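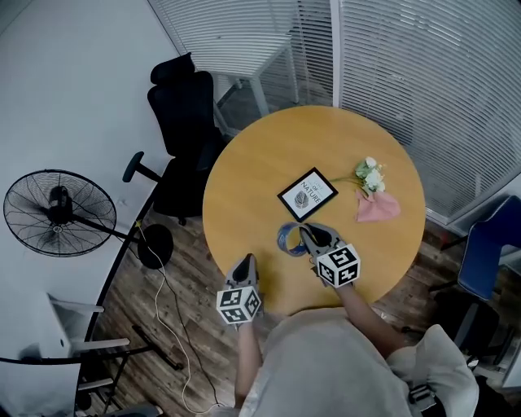

Is a small round table enough for a room where you also work? For one person it is enough, if you use it for one job at a time and keep the computer somewhere else.

I bought the Tostia round table in May last year and I use it almost every day, so I think I can now write a fair review. I paid 134 euros, with delivery. The shop was Petrauskas, which sells furniture of several small makers, and the table came in one flat box.

**Putting it together**

The instructions are only drawings, and the third drawing is wrong. It shows the long bolts where the short ones must go. If you follow it, the top will not sit flat and you will have to undo everything. I lost an evening to this. I wrote to the shop and they sent me a corrected page the next day, very politely, but the same bad page is still on their site.

You need your own screwdriver. The small key in the box is too soft and mine became round at the corners.

**The top**

I like the colour very much. It is a honey colour, a light orange-brown, and it makes my room warmer, because my floor is dark planks and my desk is white. On the shop's photographs it looked more yellow. In the evening with the lamp it becomes almost red, so look at it in person if the colour is important to you.

The finish is good but it does not like tape. I wrap small presents and make little arrangements with artificial flowers, and for this I always have tissue paper and a roll of tape near me. Once I left a strip of packing tape on the wood over a weekend. When I pulled it off, there was a dull mark as long as my finger. A drop of oil on a cloth made it better but not perfect. Paper tape leaves nothing.

Pink tissue paper I was afraid of, for the dye. I put a wet piece on the underside for one hour to test, and it left no colour.

**The size**

A small framed picture, a bouquet and the tape can all lie on it with space left for the hands. For flowers with long thin stems a round top is less practical than a square one, as there is no straight side to lay them along. I turn them towards the middle. For cutting big sheets of paper I go to the desk.

My office chair has armrests and they knock against the edge of the table when I come too close. For this reason I usually work standing, with the chair pushed behind. The height is a little low for that. After one hour I feel it in my back. A tall person will feel it sooner.

**Compared with the others**

Before this one I tried the Binora, which cost 74 euros. It was lighter and easier to carry, but it moved when I pressed on it, and I sent it back. My sister has the Drokero for 451 euros. It is heavier and the edge is nicer to touch, but I do not see three times the quality in it.

**Small things**

- One foot had no felt pad. I bought a packet for all of them.
- The smell from the box stayed for four days. I kept the fan on and the window open.
- The edge is rounded, and small things roll off it easily.

I would buy it again at this price, but I would ask the shop for the corrected page before I opened the box. Four stars from five.

*Tuesday, April 18, 2023*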